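Sesness opens its gripper simulation package to small shops

SEREMSTEAD, April 24, 2026 – Sesness has put its gripper simulation package on general sale after a trial that began in February. The package, called Irmont, lets a shop try out pick-and-place jobs on a computer before any hardware is bought or moved.

Irmont comes with 105 ready-made objects and a set of two-finger gripper models. Users can change the floor, the lighting and the size of the part, then run the same pick as often as they like from a camera view at the gripper. A single license costs $258 a month. Schools pay $100.

The company says most trial users started with upright cylinders, a common shape in packing work. In one of the rendered views, a white cylinder with a black band near its top stands between the open fingers of a gripper, on a floor of wooden planks.
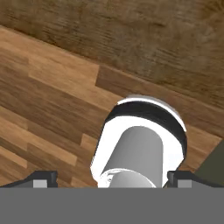

Kulap Siriwan said the trial version had saved her shop a good deal of setup time, but she wanted better handling of soft packaging. Bags and pouches still behave like solid blocks in the software, she said, and her staff went back to testing those by hand. She also asked for a price that covers more than one computer.

Sesness said soft parts are planned for a later update and gave no date. A shared license is being looked at.

Fiachra Mac Carthaigh, product manager at Sesness, said customers can send in drawings of their own parts and have them added to their library for $205 per batch. The work is done by Lukoševičius, a modeling firm that also built the standard objects.

Irmont runs on an ordinary desktop computer with a separate graphics card. Trial accounts stay open until the end of their current billing month, and saved projects carry over to the paid version.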